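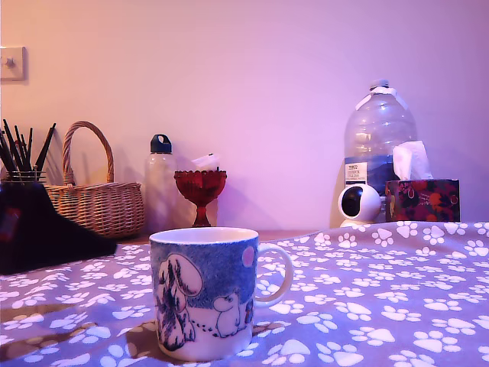

About Justdale

Justdale sells secondhand mugs, and the blankets to go under them. We started in March with 11 mugs, a shelf and a strong feeling that most people's cupboards hold one good mug and nine that came free from a bank. We would like to improve the ratio.

Yeison Quispe does the buying. He goes to estate sales and church basements and comes home with newspaper parcels. His rule is that a mug has to have a handle you can get your fingers through and something on the side worth looking at while the kettle makes up its mind. Small white creatures with large noses do well with him. So does anything blue. Slogans about Mondays stay where he found them.

The blankets were an accident. Our supplier, Wurnach, sent fleece when we had ordered packing paper, and by the time anyone answered our email we had sold most of it. We now order it on purpose. Paw prints outsell plain, including to people with no pets.

We have some 262 mugs in stock as of 30 April 2024, all of them washed and checked for chips under a bright lamp. A chip gets mentioned in the listing. A crack gets the mug retired to the office, where it holds pencils - we have a great many pencils.

Orders go out twice a week from the back room on Athanasiadis Street. There are 2 of us, so if you write on a packing day you will hear back the next morning. Pickup is fine if you ring first. The bell works but you have to mean it.

We don't do gift wrap. We do wrap things very thoroughly, and several customers have told us it took them a while to get in.

Shipping and returns
Sell us your mugs
Contact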